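4 min read

Search the help pages Go

Filed under: Grippers and end effectors > Picking problems

Two-finger gripper on a roll of packing tape: grab it from inside or outside?

mrsprocket_41

Hi all, I'm trying to pick between two sets of fingers for a parallel gripper, the Plirier long ones and the stubby Hirano ones, and I've gotten stuck on the dumbest part in the box. My test is a tray-to-tray sort: blue tray has a roll of clear packing tape plus some small electrical stuff (a breaker, a push-button switch box, that kind of thing), and the red tray is where things go. The small parts I can live with. The tape I keep going back and forth on, because I can close on the outside or put the fingers down the hole and open them.
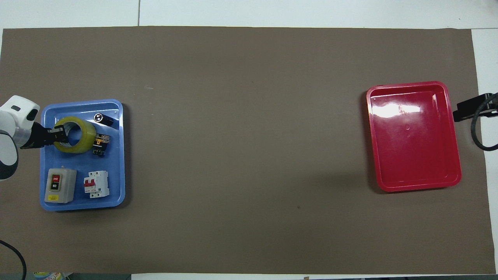

Fingers inside the roll, blue tray. Red tray is the target.

I like the inside grip since it doesn't need much room around the roll, but the long fingers also feel kind of springy to me when they push outward. I've logged 412 tries so far and my notes are a mess (I changed the speed partway through, I know, I know). Anybody settled this one?

Maeve Ó Riain

Inside, for sure, if your fingers fit with room to spare. I ran both ways on a Medeo controller back in January and the inside grip won for me, mostly because the neighbors in the tray stopped getting shoved around. Two things to check. First, how deep you go: stop short of the tray floor or you'll be pushing on plastic and thinking it's grip force. I leave 4 mm. Second, look for a loose tape end before you judge anything!
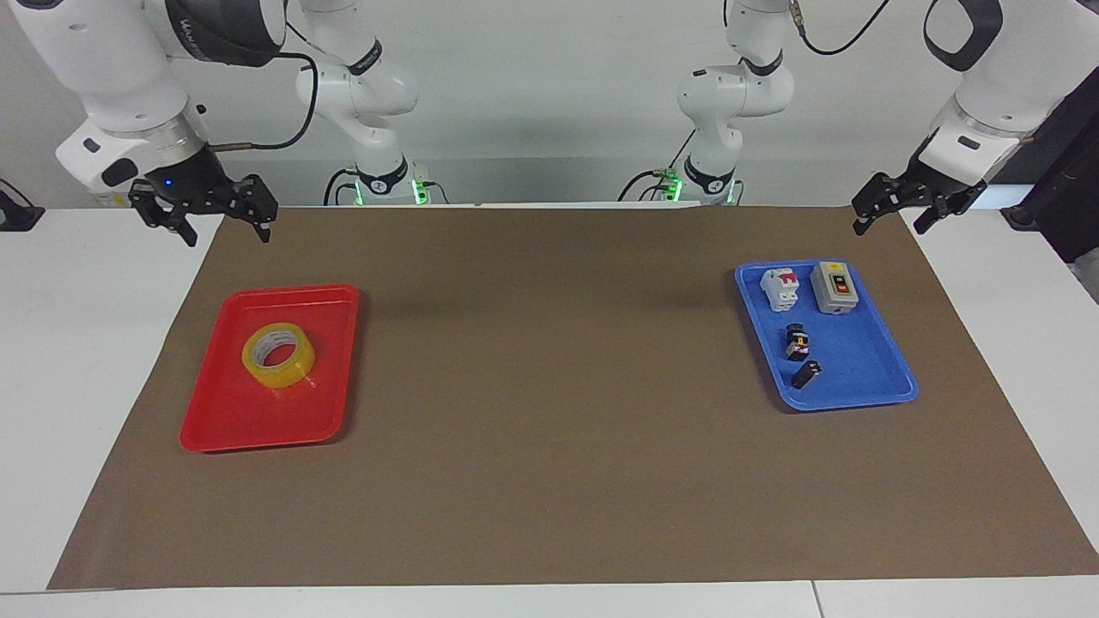
Tape in the red tray, with a loose end curling off the roll.

A tail like that can stick to a finger on the way out and drag the roll along, and then you're blaming the fingers for something the tape did. Fold it under and press it down.

As for springy fingers, try the same pick at half the opening force before you swap anything. And please split your log at the speed change, those are two different tests now.

bekthorpe_dave

outside grip works fine for me, 8 rolls in a row at our Bekthorpe shop. rubber pads on the fingers. didn't try inside

mrsprocket_41

Thanks Maeve, I'm splitting the log tonight and starting over on the Hirano set at one speed. Dave, what pads are those? Mine are bare.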